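Subject: Re: [talavera-reunion] Unit records and the November get-together

On the November question first. The hall in Pistidlow is ours from 10 in the morning until 4 in the afternoon. Lunch is at noon. Please send me your headcount if you haven't, and say whether your wife or husband or kids are coming, as I need separate numbers for the lunch and for the cemetery bus.

Now to the records. An earlier message said:

> My father served on the Talavera from 1951 until she was
> decommissioned. He passed in the spring and I have his duffel,
> a box of letters and not much else. He never said a great deal
> about Korea. I sent for his service file and was told there
> was no match. Is that the end of the road? Also, does anyone
> know what "Hakero detail" means? It comes up in four of the
> letters and my mother doesn't remember it.
>
> I would like to bring something of his in November if there
> is a table for that.

I'm sorry about your father. No, it is not the end of the road. I got the same letter back when I asked for my uncle's file. In my case the clerk had searched on a middle name he never used in the service. I sent the request again with his service number and the place he enlisted, and the file came in seven weeks. Look for the number on the letters themselves. Men often wrote it in the return address, and it may be stenciled on the duffel too, under the flap. 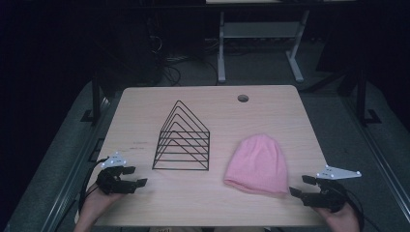

Wire file organizer and a pink knit beanie on the table.

If the second request also fails, try the county courthouse where he lived after he got out. Many men filed their discharge papers there so they would have a certified copy. My uncle's was in a ledger on page 425, and the county charged me two dollars for it.

The deck logs are another matter. They won't tell you much about one sailor, but they give you the ship's position and the day's events, and you can set them beside the dates on the letters. I have copies for most of 1952. They run to 2219 pages and I have not indexed them, so give me a month and I will look it up for you.
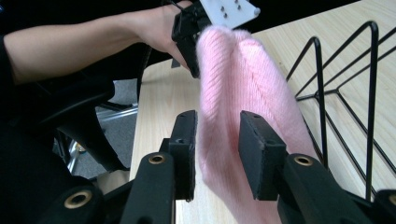
Hakero was the supply pier. The detail was a working party of ten or twelve men sent over with the boats to load stores, and it usually meant a night away from the ship. My uncle liked it for the food. He also said it was the coldest he had ever been, and he grew up in Clikley, where they know something about cold. If your father wrote about it in four letters he was probably picked for it regularly, which would make him one of the younger men in the deck division.

As for the table, yes. There will be two long ones along the window side. Bring letters in plastic sleeves if you can, and put your name on the back of anything framed. Last time a cruise book went home with the wrong family and it took until summer to get it back. Please don't leave medals out during lunch. 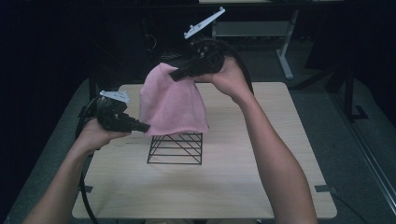
Pink towel over the black wire rack, a gripper on each side.

Two other items. The mailing address for the newsletter has changed to Box 3139, Clikley. Mail to the old box is being forwarded through the end of the year. And the person who asked about the ship's bell: it is at the high school in Pistidlow, inside the front entrance, and you can see it on the day if you stop at the office first.

Send headcounts to me directly and not to the whole list.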